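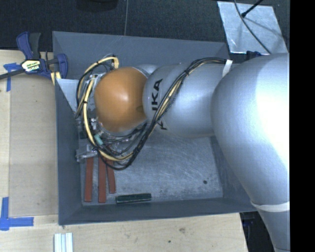
Dustel 503 Open Bin, Gray

Item no. 503
Price: $29 each
Sold by Sterkero Storage and Handling

The Dustel 503 is an open-top bin for small and medium loose goods. Most of our customers use it at a picking or sorting station, where things go in and out all day and a lid would only get in the way. It also works on a shelf, on a cart or on the floor under a bench.

The bin is 600 mm long on the outside. The inside is a little shorter at the bottom than at the top, so please measure your largest item before you order. Long goods such as tubes and trim strips can be stood on a slant, but they will tip a bin that has nothing else in it.

Load

Each bin is rated for 18 kg, spread over the floor of the bin. The rating is for a bin on a flat surface. If you carry bins by hand, go by your own workplace limit if it is lower than ours.

Do not stand on the bin or use it as a step. Do not hang it from one end.

Color

The 503 comes in gray only. We used to stock it in blue and still get calls about it, but the blue was dropped and we don't expect it back. If you need to tell bins apart, use the Dustel label holder (sold separately) or a strip of colored tape on the short side. Tape sticks best if you wipe the plastic with rubbing alcohol first and let it dry.

Stacking and nesting

Empty bins nest inside each other. If a stack sticks, lay it on its side and twist the end bin a little before pulling. Loaded bins should not be stacked without the Rieger deck, a flat panel that rests on the rim of the lower bin. The deck has its own item page and is not included in the price above.

Cleaning

Wash with warm water and dish soap. A soft brush gets the dust out of the corners. Bins can be hosed down outdoors and left upside down to drain. Keep them away from heaters, paint thinner and acetone. Pressure washers are fine on a low setting, but will take off any labels.

Liners

A thin foam liner can be ordered cut to size. It is worth having for glass, painted parts or anything that marks easily. The liner lifts out for washing and takes a night to dry. It takes up some depth, and small screws tend to work their way under it, so leave it out if you mostly store hardware.

Ordering and delivery

Bins are sold singly. Orders placed before noon leave the Draltircombe warehouse the same working day if the item is in stock. Large orders go out on a pallet and need someone on site to sign for them. The warehouse closes for stocktaking in November, and orders sent in that week ship when it reopens.

Bins can also be picked up at the Draltircombe counter. Bring the order number, and a vehicle that can take the full 600 mm length if you are buying a nested stack.

Returns

Unused bins can be sent back with the packing slip. Cut liners can't be returned. If a bin arrives cracked, keep it and send us a photo of the damage before you throw anything out.

Questions about sizes, or about which Rieger parts fit the 503, go to Kevin Pacheco at the Sterkero parts desk.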